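Getting the allotment back, bit by bit

So we finally got the letter in June. Plot 49 at Wandcombe is ours, after I'd more or less forgotten we'd put our names down! I ran round the kitchen waving it like I'd won the pools.

Then we went to look at it. Brambles up to my shoulder, a shed with half a roof, and a plum tree that had swallowed a length of washing line. The man on the next plot, Borislav Popescu, came over with a flask and told us it had been lovely once (he's been there since 2000, so he'd know). He also told us to start at the tree end and leave the brambles until we'd got our temper up. Good advice, that.

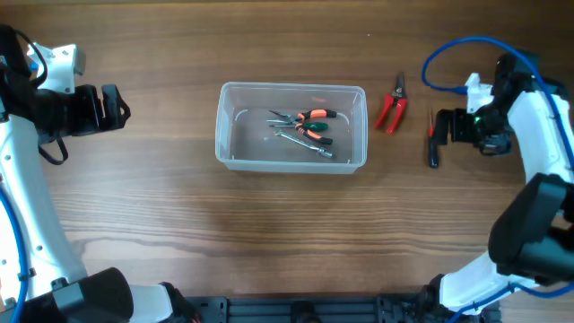
Pliers, a wrench and the red pruning shears.

The plum came first. You're meant to prune plums in summer because of silver leaf, which I only know from a very old library book with someone's shopping list in it. I took out the dead bits and anything crossing, and then stood back and worried I'd taken too much. The washing line had to come out in pieces and I was picking bits of blue plastic out of the grass until teatime.

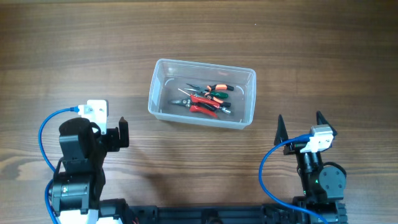
After that it was the fence along the Surklow Lane side, where the wire had sagged so badly that the rabbits were more or less commuting. We bought 24 metres of new netting and it still wasn't enough — I'd measured from the wrong post. Back to the shop, then. I'm not allowed to hold the tape measure any more. 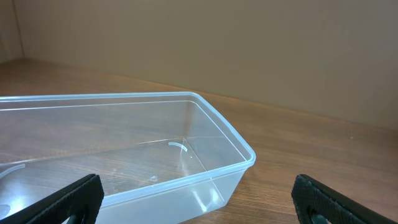 Clear plastic box, no lid.

Beans are in, late, and so are some courgettes Borislav pressed on us (he had far too many, and now so do we). I'd love to try leeks next, and possibly a little bed of sweet peas by the shed if I can get the roof sorted before autumn.

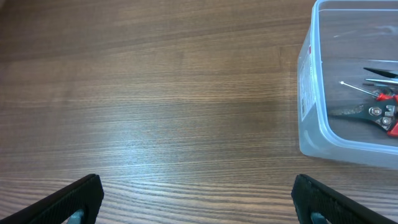
Plenty of grain in that wood.

Rent is due soon and the water butt leaks at the tap, so that's next on the list. If anyone has a good way of keeping pigeons off young cabbages, do leave me a comment!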